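The Second Life of Brown Furniture

When my grandmother's sideboard came to us, four men were needed to bring it up the stairs, and one of them asked me quite seriously if I was sure. I was not sure. It was November, our flat was small, and the sideboard was the kind of furniture that the trade calls simply "brown". For many years brown was a word for something you could not sell.

I kept it, and because I kept it I began to be curious about other people who keep such things. This is how I came to Farncombe, to a workshop called Grindside, where Sarita Kandpal repairs cabinets, tables and chests of drawers that other people wanted to throw away.

The workshop is in a former bakery. The ovens are gone but the floor is still tiled, and it slopes a little to a drain in the middle, so every table she works on must have a folded card under one or two feet. She starts at 8 in the morning and the first hour is only for looking. She pulls out each drawer, turns it over and reads the bottom of it.

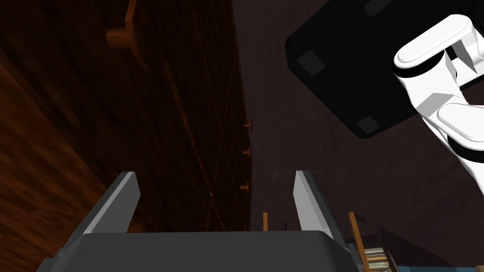
"People look at the front," she told me. "The front was made for people to look at. I want to see what the man did when he was tired and it was nearly time to go home."

On the back of one cabinet she showed me pencil lines, a sum that was wrong and then corrected, and the number 391. She has no idea what it means. It may be an order number or a price, or only the number of the house where it should be delivered. She will leave it where it is. When she cleans a piece she goes around such marks with a small brush, very slowly, and she becomes annoyed if you speak to her in this moment.

The prices are better than they were ten years ago, but they are still strange. A good wardrobe can cost less than the van that carries it. Kandpal bought a chest of drawers last spring for the price of a lunch, worked on it for 6 weeks, and sold it to a couple who had first come in only to ask for the way to the station. She does not want to say how much they paid. It was enough for the rent, she said, and for new hinges.

I asked her who buys these things now. She answered that it is mostly people who have moved house many times. They have carried furniture made of pressed board from one flat to another, and each time it has lost a corner or a screw. At some point they become tired of it. A heavy table does not like to be moved either, but it survives.
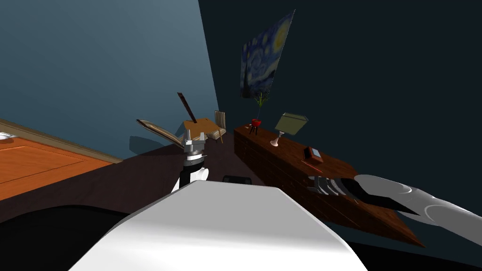 Old shapes, new rooms: a sideboard and a table in warm wood grain.

Not everybody is so patient with the old pieces. Benedicta Zakaria, who arranges the interiors of rented houses for a small firm called Agbenyega, told me she had refused dark wood for most of her working life. She found it sad. It reminded her of rooms where children must sit still. Then a client insisted on keeping his mother's dining table, and Zakaria had to make the whole room around it.

She painted the walls a pale green and took away the heavy curtains. She put the table across the corner, at an angle, where no book of advice would put it. "I was a little bit angry with that table," she said. "After one week I was coming back to the house only to see it in the afternoon."

Her rule is now one brown piece in a room, or perhaps two if the ceiling is high. With three, she says, the pieces begin to talk with each other and you are not invited. I do not agree completely. In my grandmother's house there were at least five in the same room and I was always invited. But she has a trained eye and I have only a sideboard.

What they share, Kandpal and Zakaria, is a dislike of too much shine. Both of them spoke to me about this for a long time. A surface that reflects the lamp is hard to live with, because you see every finger on it. Kandpal uses wax and a cloth made of old bed sheets, and she stops before you think she should stop.
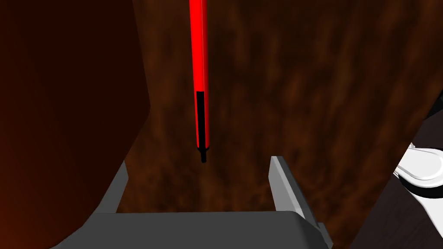 What to look for in a saleroom

The nearest auction to Grindside is at Brurklow, in a long hall behind the cattle market. I went there with Kandpal on a wet morning. More than 2,000 lots were in the catalogue, and most of them were boxes of plates.

She does not carry much with her: a torch, a tape measure and an apple. She opens doors and closes them again, listening. A door that drops when you open it needs a new hinge or a packed one, and this is an easy job. A door that does not close at all may mean that the whole body has moved, and then she walks away, even when the wood is beautiful.

Small holes from woodworm do not frighten her if they are old and dark inside. Fresh holes are pale, and there is often a fine dust under them. She smells the drawers also. Damp you can cure with time and a dry room, she says, but cigarette smoke stays for years, and she has lost customers with it.
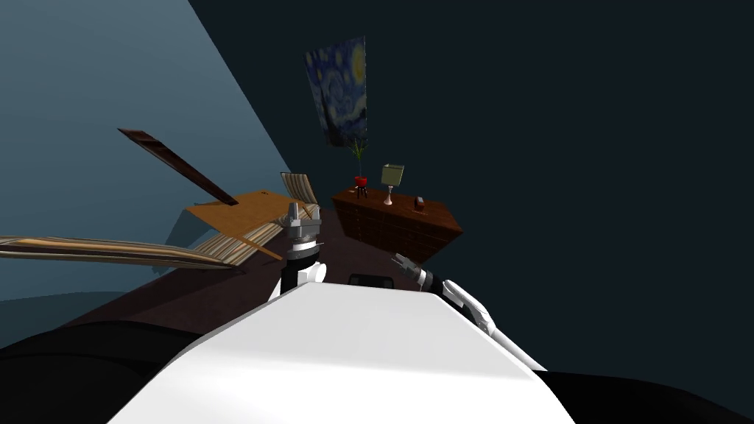

She bought two things that day. One was a narrow bookcase, and the other a sideboard so similar to mine that I had to go and touch it. Only the handles were different. Somebody had changed them for brass ones, too large, and you could see the shadow of the old ones on the wood.

On the way back in the van I told her about the four men and the stairs. She wanted to know if they had carried it with the drawers inside. I said yes, I believed so. She was silent until the roundabout, and then she explained to me, quite kindly, that the drawers should always be taken out first, and that I should look at the runners on the left side as soon as I came home.

I looked. One of them is split along half its length. She will come to see it after the winter, when the road is better, and until then I keep only the tablecloths on that side.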